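Notebook entry, October. Household tasks, soft goods: sofa station.
Entered by Marloes Desmet. Read and initialed by Lieven Kuipers.

**Purpose**

The question put to this group by Koster is whether a machine can presently be trusted with ordinary household chores. The group has answered it for rigid items in earlier entries. The present entry concerns clothing and other cloth left on a sofa, which the Koster list groups under "tidying, living room." The task is short to state: pick up the item, bring it to a form that can be set down neatly, and leave the sofa in order.

The work recorded in this entry is the human half. An operator performs the task with the two hand-held grippers, and the recordings go to Thijs Timmermans for training of the Pivgate arm pair. No arm was run for this entry. The comparison in the last section refers to the Pivgate trials already on file.

**Procedure**

1. The operator sits or stands at the station as the task card requires and confirms that both grippers are live before the item is touched.
2. The item is taken with both grippers. Fingers of the free hand are not to be used, even to correct a poor grasp.
3. The item is worked until the operator judges it acceptable, or until the time limit of four minutes is reached.
4. The operator says "end" aloud and opens both grippers.

Thảo Chu has asked that step 2 be enforced strictly. Two recordings from the previous batch were withdrawn on this account, and the loss was felt in the sleeve-handling subset, which was already thin.
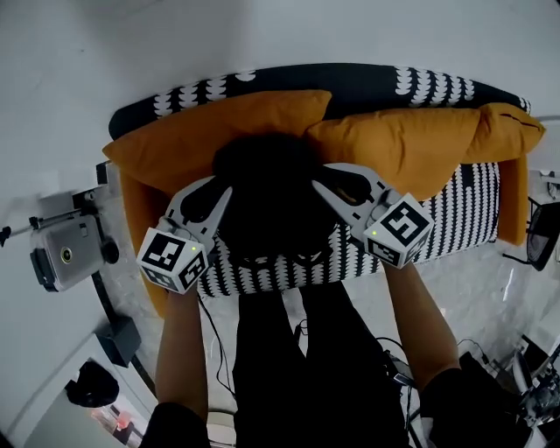

Dark items remain the principal difficulty for the vision side. A black garment that has been gathered into itself offers very little by which to tell one layer from the next. A human operator manages by memory and by feel; the operator knows where the hem went because the operator put it there. The present Pivgate model keeps no such memory beyond a few seconds. Thijs proposes a longer history window. Lieven considers that better side lighting should be tried first, as it is cheaper and can be undone. Both proposals are entered here without a decision.

**Notes on the grasp**

The pads hold cloth well when a fold is presented to them edge first. They hold poorly when the cloth is flat against a firm cushion, where the tips tend to slide over the surface. The accepted method is to push the material together slightly until a ridge forms, and then to close on the ridge. Operators learn this within one session. It should be written into the task card, which at present says only "grasp the item."

A single pinch at the top of a large piece is adequate for lifting but gives no control over the lower edges. For this reason the second gripper should approach before the first has finished its lift – the recordings in which the two hands act in turn are slower and yield more dropped corners.

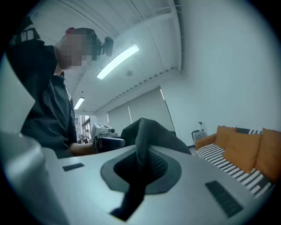

Tài Văn raised the matter of operator fatigue. The grippers are not heavy, but they are held forward of the body for long periods, and the shoulders tire before the hands do. It was agreed that no operator will record for more than 34 minutes without a rest. Tài will revise the schedule accordingly and send it to Sirirum, whose staff share the room in the mornings.

Cable routing should also be reviewed. A cable that crosses the lap may catch when the operator rises, and a recording interrupted in this way has to be discarded in full.

**Comparison with the arm pair**

The figures below are from the Pivgate trials, soft goods only, with the same task card.

| Measure | Result |
|---|---|
| Attempts | 200 |
| Completed without help | 13 |
| Time limit per attempt | 4 minutes |

Most failures occurred at the second grasp. The arms found the item, closed on it, and lifted it; they then could not locate a useful second point on a piece of cloth that had changed shape in the meantime. Operators handle this by lowering the item again and starting over, a recovery the model has seldom been shown.
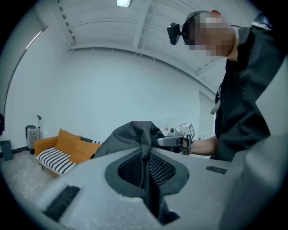 It is therefore requested that operators no longer discard recordings that contain a failed second grasp, provided the failure is followed by a recovery within the time limit. Such recordings are to be marked "R" in the log. Thảo has agreed to this change and will inform the Bristar annotators, who have until now been instructed to reject them.

**Position at close of entry**

For cloth on a sofa, the group's answer to Koster remains no. A machine can pick up a garment. It cannot yet be left alone with one – at least not in a room where the result matters to the person who lives there.

**Open items**

- Task card: add the ridge method. Marloes.
- Side lighting trial, dark garments only. Lieven.
- Estimate of training cost for the longer history window. Thijs.
- Revised rest schedule to Sirirum. Tài.
- Spare finger pads: the order has not been confirmed, and the drawer is down to the last set.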